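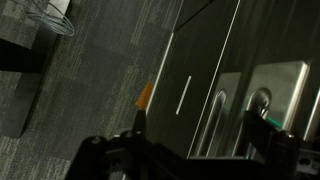 Floor by the dark cabinet, gray carpet.

February, late afternoon. Glue notes, continued from the last page.

Danside sent the second bottle of Fenness with a sheet saying it reaches 90 percent of full strength in four hours at room temperature. I don't believe it. Full strength of what? On maple or pine? Clamped how hard? The sheet doesn't say, and the little graph has no units up the side.

Glued up lap joints in pine offcuts this morning, half with Fenness and half with the Ramus we normally use. Same spread, same clamps, same batch of wood as far as I can tell. Left them on the shelf at the back and went to do other things.

Pulled the first Fenness joints at four hours. They held by hand. That means very little, I've had school paste hold by hand. Under the lever they let go along the glue line with almost no wood fiber on either face. The Ramus ones let go the same way at a slightly heavier load, but the lever is crude and I wouldn't put money on the difference.
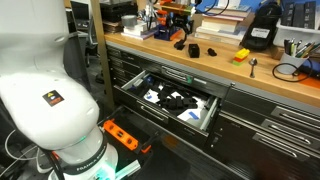 Long bench and the gray drawers, one open.

Warm box next. The Fenness sheet also claims the joint is unaffected up to 104 degrees, which would cover a parked van on a mild day and not much more. Put one joint of each in the box at 104 with a weight hung off the end. If either creeps by morning I'll see it against the pencil line. Thermometer in the box disagrees with the one on the wall, so call it some 100 degrees until I've checked them both in the same cup of water.

Somebody wrote "Fenness better??" on the last page in green pen. Based on what? Please put the joint letter next to remarks like that. If it was the chair leg, that one had fresh wood on both sides and the old Ramus joint it replaced had years of wax in it. Not a fair fight.

Things wrong with today's test, so I don't get fond of it:
- Pine is too soft. Half of what the lever measures is the wood crushing under the pin.
- Didn't weigh the glue. "Same spread" is my opinion.
- The Ramus bottle has been open since before the holidays.
- I knew which was which when I pulled them.

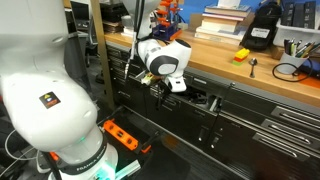

Top drawer open, workbench behind.

Ticona trial: skip it for now. The sample is a thick gel in a tube and the instructions want both faces roughed up and wiped with solvent. Do that to Ramus and it might look good as well. If we test it, all three get the same prep.

Tomorrow: read the warm box before touching anything, then pull the overnight joints. New set in maple, letters only, and someone else does the gluing and keeps the key. Ask Danside what "full strength" means and see if they answer. No reordering until then - the discount they're offering is small, and we still have plenty of Ramus.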